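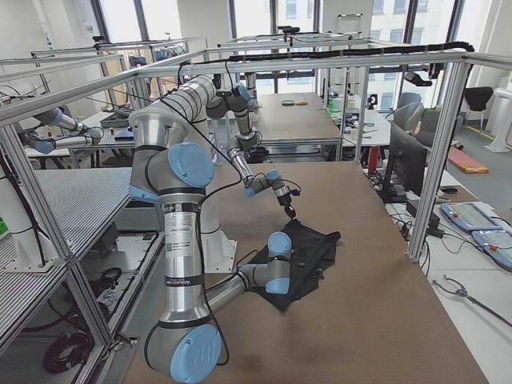
Garment handling automation (at Bikirholm we mostly just say "the folding cells") is the use of robot arms to pick up, spread, fold and sort clothing in laundries, returns warehouses and rental businesses. I've worked on the returns side for a good while now, first at a table with my own two hands and lately as a cell tender, so I'll write up both halves of it: what the machines do, and what happened to the jobs.

Why cloth is hard

A cardboard box has the same shape every time you meet it. A black T-shirt doesn't! It lands in a heap, the sleeve is somewhere underneath, and the folds are all the same color as the shirt. People find a hem by feel without thinking about it. A robot has to work out from camera pictures which bit of a dark lump is an edge, then get hold of one layer and leave the other behind. Black clothes are the worst of the lot, and any tender will tell you so within a minute of meeting you.

Two arms are the usual answer. One holds or presses down a part of the garment while the other lifts or drags, pretty much the way you'd hold a bedsheet flat with your forearm. Most cells have a plain table, a metal frame with cameras on it, and teach pendants close by (those are the handheld screens with the red stop button, and you learn where the button is before you learn anything else).

How it went at Bikirholm

Bikirholm takes in worn and returned workwear for other companies. Before the cells there were 59 of us on the sorting floor over two shifts. The first cell came from a small integrator called Marken, and the software that decides where to grab is Grirnura, which everybody pronounces differently. We went to 4 cells after the first year.

Training came in two rounds. In the first, Stela Sandu from Marken had us guide the arms through folds by hand, over and over, while the system recorded what we did. I did 301 of those, all jackets and pants. My folds have a little tuck at the collar I picked up from my mother, and for months the robots were doing my mother's collar tuck. They've since been retrained and it's gone, which I was a bit sad about.

The second round was for tenders: clearing a jam, restarting after a stop, checking the grip pads, reading the error list.

What changed for the workers

Less standing and reaching, for sure. My shoulders are better than they were. The pace is odder, though. Table work had a rhythm and you could talk across it the whole shift, and tending is long quiet stretches and then three things at once. Some folks love it. Roman Sowa tried it for a month and asked to go back to hand inspection, where he's still the quickest person we've got at spotting a bad zipper.

Nobody was let go in the first year, but people who left weren't replaced, and I think an article like this ought to say so plainly. Tender pay is one grade up. The first offer was no raise at all, and it took until June to get that settled.

Jobs that stayed with people: pockets (you would not believe pockets), stains, repairs, anything with a hood, and the final yes or no on whether a piece goes back out.

Speed

A good hand folder still beats a cell on a single garment. I timed myself once on work shirts and did 111 in an hour, and a cell on the same mix did about half that. It doesn't take lunch, of course, so over a full day the sums get closer than I'd like.

Related terms

Cell: the frame, table and arms together.
Tender: the person looking after one or more cells.
Regrasp: letting go and grabbing again in a better spot.
Mazurek: our name for a garment the cell has dropped three times, after the company whose coveralls started it. Goes in the blue bin, hand inspection.

Last updated 2023-05-31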